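A **supplementary budget** is a spending measure passed after the main annual budget of a government has taken effect. It changes the amounts already approved, adds new items, or moves money between departments. In most systems it goes through the same legislative steps as the main budget, though often on a shorter schedule. The terms *supplemental appropriation*, *amending budget* and *mid-year budget* are used for closely related measures.

## Purpose

Annual budgets are drafted months before the fiscal year begins and rest on forecasts of revenue, prices and demand for public services. When these forecasts prove wrong, or when an event occurs that the original law did not foresee, the executive may ask the legislature for new spending authority. Common grounds include natural disasters, military operations, a fall in tax receipts, court judgments against the state and wage settlements reached after the budget was passed.

Some supplementary budgets increase total spending. Others leave the total unchanged and only shift funds – this second type is sometimes called a *virement bill*, although in many countries small transfers can be made without a vote. 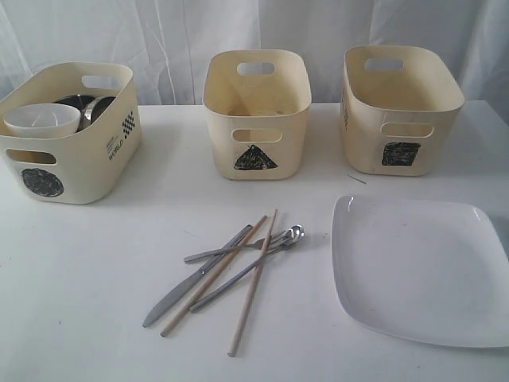
A third type reduces spending and is used where the law requires a balanced budget at the end of the year. Reductions usually take the form of canceled appropriations that have not yet been committed by contract.

## Procedure

The request is normally prepared by the finance ministry and sent to the lower house, or to the single house where there is only one. It is then referred to a budget panel, which may hold hearings before reporting the bill. Debate is often limited. Amendments from the floor may be barred, or allowed only where they name an equal cut elsewhere.

Rules differ on three main points:

- **Timing.** Some legislatures set a last date for requests. Others accept them until the fiscal year closes.
- **Scope.** A request may be confined to items that are urgent and unforeseen, or may cover any matter found in the main budget.
- **Financing.** The bill may have to state a source of funds, such as a reserve, a surplus carried forward or new borrowing.
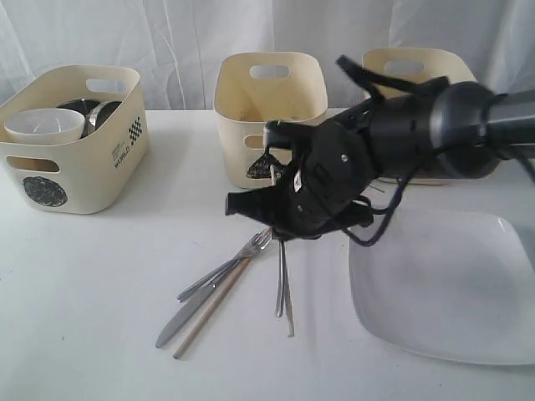
## Local government

Cities and counties use similar measures, usually under limits set by a higher level of government. In Burkitier, the municipal code requires a public notice period of 30 days before a supplementary budget is put to a vote. The council of Stodska may move sums of up to 475,000 between departments by simple resolution, and larger amounts need a formal amendment to the budget. The Zollico district has no separate procedure and handles all changes through its contingency fund.

In the October 2019 session, the Stodska council approved a supplementary budget made up of 97 line items, most of them for road repair and school heating. The measure was financed from the general reserve and did not alter the property tax rate.

## Criticism

Frequent use of supplementary budgets is often treated as a sign of weak planning. Where a government expects to return to the legislature later in the year, departments may understate their needs at first and present the remainder as urgent. Shorter debate also means less review of each item.

A related objection concerns unrelated provisions. Since an emergency bill is hard to vote against, members may attach projects that would not pass alone. Some legislatures have responded with a single-subject rule, under which any item without a link to the stated purpose is struck out by the presiding officer.

Defenders of the practice argue that the alternative is a large standing reserve, which can be spent with less oversight than a bill that requires a recorded vote.

## See also

- Appropriation bill
- Continuing resolution
- Contingency fund
- Fiscal year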